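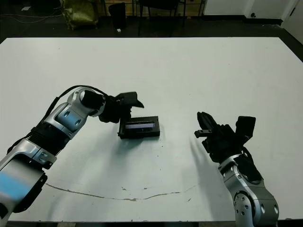
BONORA BUILDING, SECOND FLOOR
Fire and Life Safety Walk-Through: Checklist with Comments
Date of inspection: August 7, 2019
Work order: 1793
Previous work order: 1346

Ratings: OK = acceptable. C = correct by next visit. R = repair now. NA = does not apply.

Next visit is planned for September. Items marked C stay open until they have been seen and signed off on site. Photos or e-mails from tenants do not close an item.

1. EXITS AND CORRIDORS

1.1 Exit doors open fully without a key or special knowledge. OK
1.2 Stair doors close and latch on their own. R
Comment: North stair door stops short of the latch when let go from half open. Closer arm is loose at the frame bracket. Tightened by hand during the visit and it latched two times out of three. Needs a new bracket screw or a new closer. Do not wedge this door in the meantime.
1.3 Corridors clear to full width. C
Comment: Flistov had flattened cartons stacked outside their suite, waiting for pickup. The same comment is on 1346. Cartons go to the ground floor recycling room on the day they are emptied.
1.4 Floor surfaces sound, no trip hazards. OK
Comment: Carpet seam by the elevator was reglued after the last visit and is holding.
1.5 Exit signs lit and visible from the corridor. C
Comment: Sign over the south stair is lit on one side only. Lamp, probably. Check the socket before ordering a whole new unit.

2. EMERGENCY LIGHTING

2.1 Units come on when test button is pressed. OK
2.2 Units stay on for the full test period. C
Comment: The unit outside the restrooms went dim well before the end. Battery date is not readable. Replace the battery and write the new date on the case with a paint marker. Ballpoint wears off.
2.3 Monthly test log up to date. OK

3. FIRE EXTINGUISHERS

3.1 Mounted, visible and not blocked. C
Comment: Extinguisher 2501 in the Grīnberga suite is behind a coat rack. Move the rack. The extinguisher is in the right place and should stay there.
3.2 Gauge in the green. OK
3.3 Pin and seal in place. OK
3.4 Annual service tag current. OK
Comment: Two tags are hard to read from sun fading, but the punched dates can be made out. Ask the service company for fresh tags at the next annual.

4. ALARM AND DETECTION

4.1 Pull stations clear and undamaged. OK
4.2 Smoke detectors in place, no covers or tape. R
Comment: A dust cover was left on the detector in the Flitier storeroom after painting. Removed during the visit. Detector status light is normal. Tenant reminded to have the office notified before any painting or sanding, and again when the work is done.
4.3 Horns and strobes tested. NA
Comment: Done under the alarm contract.

5. SPRINKLERS

5.1 Clear space of 18 inches kept below the heads. C
Comment: Top shelf in the Flitier storeroom is too high when loaded. Either take the shelf out or leave it empty. A line of tape on the wall at the limit has worked well on the first floor.
5.2 Heads free of paint, dust and hanging items. OK
5.3 Control valve open and locked. OK
5.4 Spare heads and wrench in the cabinet. OK

6. ELECTRICAL

6.1 Panel doors closed, 3 feet clear in front. OK
6.2 Panel directory filled in and legible. C
Comment: Circuit 8 is listed as "spare" but is switched on. Trace it and correct the card.
6.3 Extension cords not used as permanent wiring. C
Comment: One in the Flistov break room, feeding the microwave. Plug the microwave directly into the wall outlet. It will reach if the cart is turned around.
6.4 Power strips not plugged into one another. OK
6.5 Cover plates in place and unbroken. OK
6.6 Space heaters. NA
Comment: None in use in August. Look under desks on a winter visit.

7. STORAGE AND HOUSEKEEPING

7.1 Flammable liquids in a closed cabinet. OK
7.2 Mechanical room free of storage. R
Comment: Leftover ceiling tile and a broken chair beside the water heater. Removed the same day by building staff.
7.3 Trash emptied daily. OK

8. POSTED INFORMATION

8.1 Evacuation map at each stair. C
Comment: Map at the south stair still shows the old wall between the Grīnberga suite and the copy room. Print and post the revised one.
8.2 Assembly point known to tenants. OK
Comment: East parking lot, by the light pole nearest the street.

Copy to building office. Copy to each tenant, second floor.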